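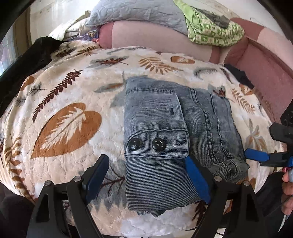 Home | Stories | How Things Work | Make It | Grown-Ups

Why Does Denim Fade?
By Treasa Scanlon
November

Print this page | E-mail this page

Think of the oldest denim thing in your house. Maybe it's a pair of jeans with soft knees, or a jacket that belonged to a cousin before it came to you. It probably started out a deep, dark blue, and now it is closer to the color of a rainy sky. So where did all that blue go?

To find out, we have to start with the thread. Denim is woven from two sets of threads that cross over and under each other, and in ordinary blue denim only one set is dyed blue. The other set is left white or nearly white. If you have some blue jeans handy, turn up the bottom of one leg and look at the inside. It's a good deal paler, isn't it? That's because more of the white threads are on that side.

Now for the blue part. The dye is called indigo, and it is a funny sort of dye, because it mostly stays near the outside of the thread and doesn't soak all the way to the middle. My friend Khadija Ezzat, who mends clothes at a little shop in Brandport, tells children to think of a radish - bright on the outside and white when you bite into it. Every time denim rubs against a chair, or a playground slide, or other clothes in the washer, a teeny bit of the blue comes off and the white begins to peek through.

Next, look for stripes. On a worn piece of denim you may find lots of thin lines, dark and light, dark and light. Threads are not always perfectly even, you see, and the fatter parts stick up a little and get rubbed first. Some denim is striped on purpose, too, so part of the fun is guessing which kind you have!

Seams are my favorite place to look. A seam is where pieces of cloth are sewn together, and there the cloth is folded over and gets nice and thick. Often the stitching pulls it into little bumps and puckers. The tops of the bumps get rubbed and turn pale, while the dips in between stay dark.

Khadija once kept a pair of work pants that had been worn for 30 years, and she said you could still find dark blue if you peeked under the pocket flaps - it had been hiding there the whole time.

Try it yourself: Ask a grown-up for 2 pieces of denim, one old and one newer, and spread them on a bed near a window. Look at the folds, the seams and the cloth just behind the buttons. Then draw the lightest spot and the darkest spot you can find on each one.

Print this page | E-mail this page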